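Moving day at the Hawthornes'

Diane Hawthorne has used a wheelchair for nine years and has spent most of that time backing out of her own bathroom, beeping like a delivery truck. She does the beeping herself. In June a few of us from the Feltgate swim club decided to raise the money to widen the door, and I was put in charge of the bake sale on the strength of owning a folding table.

We made $545. Of that, $207 came from one tray of lemon bars and a bidding war I am not allowed to describe. Jia Flooring knocked the labor down to almost nothing, and the new door went in over 15 days, which is 13 more than I promised her.

She has been through it forward every morning since. She still beeps. Next up is the back step, so if you own a level and know which way up it goes, write to me.
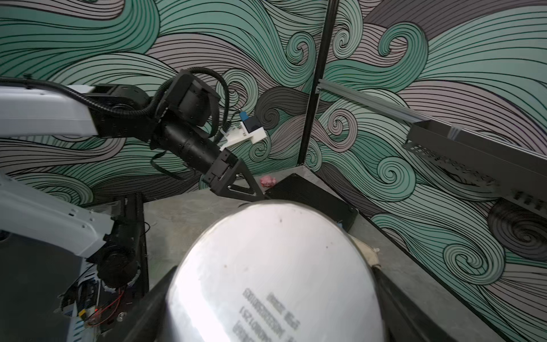
What will the next round of money pay for?
A ramp over Diane's back step, and the handrail to go with it.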